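How Do You Buy a Robot for a School Club?

Maybe you have a piggy bank at home. You save coins, and one day you count them and think: what can I buy? People who want a robot must think about the same thing, only the piggy bank is bigger. In this text we will plan together with a club called Falura. The children in this club want to teach a robot to fold clothes.

First question: what is the job?

Many people begin with the robot. They see a shiny one and they want it. It is better to begin with the job. A robot that carries boxes needs strong arms. A robot that folds a sweater does not need to be so strong, but it needs fingers that can hold soft cloth. Cloth is difficult! A box always has the same shape. A sweater has a new shape each time you drop it.

Second question: does the club need the whole robot now?

A robot arm costs a lot of money. But a robot also has to learn, and for learning there is a smaller tool. It is a gripper that a person holds in the hand. The person picks up the cloth with it many times, and a camera on the tool records how it is done. Later, a robot can learn from these recordings. So a club can buy the hand tool first and save for the arm. 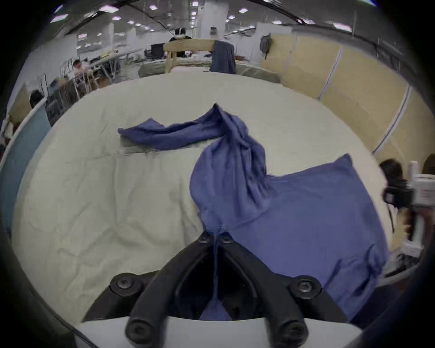 Skiltside, 6/25/22

The two black fingers of the gripper are holding a very small bit of blue cloth. Look how narrow they are at the tip. With fat fingers it would be hard to take such a thin piece. When you choose a gripper, you should always ask what is the smallest thing it must hold.

Look also at the table. It is wide enough for the clothes to lie spread out, with a long sleeve going to one side. A table is not an exciting thing to buy, and many plans forget it. Then the robot comes and there is no place to work!

Third question: how much money?

The Falura club has 2000 dollars. Yara Tarawneh, who leads the club, asked the shop Sobczak for prices. One hand gripper costs 685 dollars. The children wanted to buy two, so that two people can work at the same time. Let us calculate:

685 + 685 = 1370
2000 – 1370 = 630

They have 630 dollars left. From this they must pay for a table, a cloth to cover it, and spare screws and fingers. The spare fingers cost 34 dollars for one pair. They decided to take two pairs, and this makes 68 dollars. Now they have 562 dollars for the rest.

Why spare parts? Fingers rub on things all day and they get worn – the same as the soles of your shoes.

Fourth question: what about later?

A good plan keeps a little money for surprises. Maksym Stetsiuk, who is seven, asked if old sweaters also cost money. This was a very good question. The club will ask families to bring clothes which are too small now.

Now you try. Choose one job at home for a robot. Write down what it must hold, where it will work, and which parts can break. Put a price next to each thing and add them up.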